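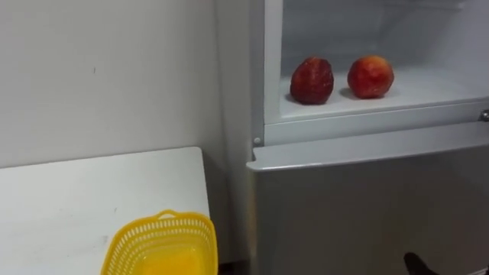
Refrigerator, white table and yellow basket.

Wasting Less at Home – speaker notes
Sheila Holroyd, Clesotley Library evening talks

Start on time, even if people are still coming in. Thank the library. Say that handouts are by the door and that I'll take questions at the end, except for anything about canning, which gets its own talk in January.

Opening. Ask people to think of the last thing they threw out. Let a few call out answers. It is usually salad, bread or half a jar of something. Write them on the board and come back to them later.

My own story, short version. I kept a list on the pantry door for 14 weeks and wrote down everything that went in the trash. It came to 123 items. Most were things I bought without checking whether I already had them. Very few were cooking mistakes.

Shopping. Look before you leave the house. Write the list by meal and leave one night blank – there will be leftovers or somebody will want pizza. Don't buy the big bag of anything you haven't finished a small bag of. Mention the Fitzsimmons market on Thursday, where you can buy two carrots if two carrots is what you need.

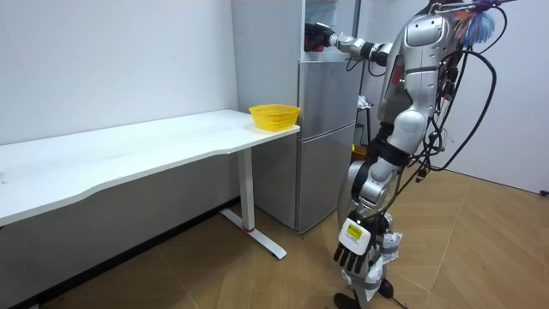

Dates on packages cause more waste than anything else in the kitchen. "Best by" is about quality. It is the maker's guess at when the food tastes its best, and a cracker a week past it is fine. Baby formula is the exception and I should say so clearly. The next problem is losing track of what you have. With a tall fridge, where the top of the upper door is already a reach, whatever gets pushed to the back of the highest shelf is easy to forget. Put the jam and mustard up there. Put tonight's leftovers at eye level, in something clear, with the day written on tape.

Pause here for the tape. Pass the roll around if the group is small.

Temperature. The refrigerator should be at 40 degrees Fahrenheit or below and the freezer at 0. Hardly anyone has checked theirs, so ask for a show of hands. A cheap thermometer in a glass of water on the middle shelf, left overnight, will tell you. Then go to the door seal. Close the door on a slip of paper and pull. If it slides right out, clean the gasket with warm soapy water and try again before calling anyone. 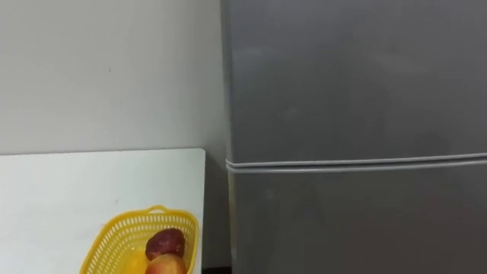

Upper and lower doors, with the seam between them.

Freezing. Bread goes in sliced. Herbs go in chopped, with oil, in an ice cube tray. Soup needs room at the top of the container. Skip the section on blanching if it is past 7:30.

Go back to the board. Take each item they named and ask the room what could have been done with it. Stale bread always gets the most answers.

Close with the handout. Page 2 has the blank list for the pantry door. Questions.

Related talks
Canning Basics, Part 1
Reading a Utility Bill
The Pruleta Seed Swap
Soup for a Crowd
Novach Hall: Spring Program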